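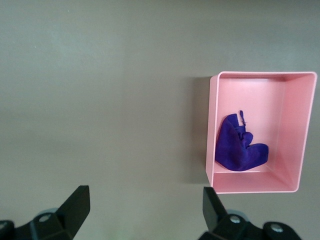
January 16, 2019

Up early, coffee, then started on the hall closet like I said I would in October. Got two shelves done before lunch. Most of it was stuff I could have tossed when we moved in. Old Bralik catalogs, a bag of curtain hooks, the manual for a heater we gave away.

The pink box is for cloth only from now on. I'm tired of finding rags in three rooms. Put the purple one in first and didn't bother folding it. Folding rags is a waste of a morning. The rest are in the wash and can go in tomorrow if they dry. The box has no lid, so dust will get in, but it has to sit on the closet shelf anyway and the shelf above is close enough.

Measured the shelf while I was in there. 300 mm deep, less than I thought. The Pruritz bins I wanted won't fit unless they go in sideways, and then the door catches. Might look at Haslam next time I'm out that way.

Wiped down the gray table after lunch. It marks easily and I still don't know what to use on it. Plain water left it fine this time.

Paid the Skuddale bill, 170 dollars. It was 151 last time. Need to call them about that but the line was busy twice and I gave up.

Soup for dinner, the last of the barley. Cold out and getting dark before five. Back hurts from the low shelf. Bottom of the closet is still not done, and neither is the box of cords. Buy barley, light bulbs, shelf paper.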